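Setting Up and Maintaining the Iritz Disassembly Cell
Student project report, Nkechi Ogunleye
April 4, 2026

1. Task
The Iritz cell takes hard drives out of old desktop computers. My part of the project was to get the gripper back into working order and write down how it is looked after. The arm and its controller were not changed.

2. Starting condition
When I took over in February, the fingers did not close parallel. The bolts on the left link had worked loose and one finger pad was worn on the inside edge. The controller log showed 3681 grip cycles since the last service entry.

3. Work done
I took both fingers off, cleaned the links and replaced the 2 pads with spares from the Edet kit. The bolts went back in with thread locker and were marked with paint pen. After that I zeroed the gripper in the Ultulov software and repeated the wrist camera calibration. The first calibration failed, as the target sheet was not lying flat. I taped it down and ran it again.

4. Checking the approach

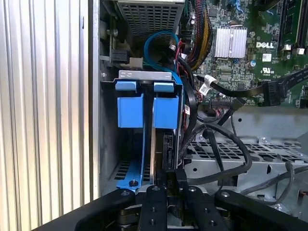
Finger alignment was checked at the drive cage, with the arm stopped before contact. The test computer was a Dell desktop with blue plastic carriers. The fingers come up toward the bottom of the drive, and the long blue rail is just to their left, so an offset to that side matters most. A black cable also loops across the chassis floor near the cage, and I added it to the list of things to look at before a run.

5. Service plan
Wipe the camera lens daily. Check the paint marks every 100 cycles. Change pads in pairs. Spare bolts are in drawer 4 of the Gevevcombe cabinet.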